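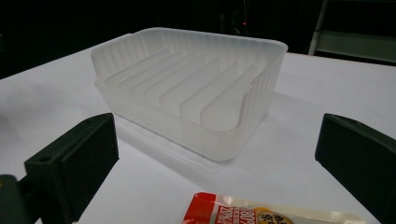
kullon_dev wrote:
Have you tried just turning the depth stream off? Frosted plastic gives you garbage depth anyway, and your planner believes every word of it. I run RGB only with wrist pose and sleep fine.

asa_static wrote:
Tried it Friday. The policy now finds the rack and misses the slot by 6 mm, with great confidence. Same checkpoint, 1,210 demos, pouch goal sampled per slot. It likes to aim for the top edge of a divider.

Hipólito Escobar wrote:
6 mm smells like latency to me. Check your timestamps before blaming the plastic. Kernora stamps images on arrival, so at 100 ms behind you're training on where the gripper used to be.

kullon_dev wrote:
Everything smells like latency to Hipólito.

Hipólito Escobar wrote:
And I'm right every other time, which beats your planner.

asa_static wrote:
OK, offset was 2 frames. Fixed it in the loader and replayed the logs. Pose and image line up now. Retraining overnight.

arnaud_k wrote:
I'd still mask the dividers and fit lines to the top edges. They're parallel, so use it. No need to make a network rediscover geometry.

kullon_dev wrote:
Disagree, the mask dies the first time someone moves a lamp.

arnaud_k wrote:
So does your RGB policy.

asa_static wrote:
Will post the eval when it's done. Please keep fighting, it helps me pass the time.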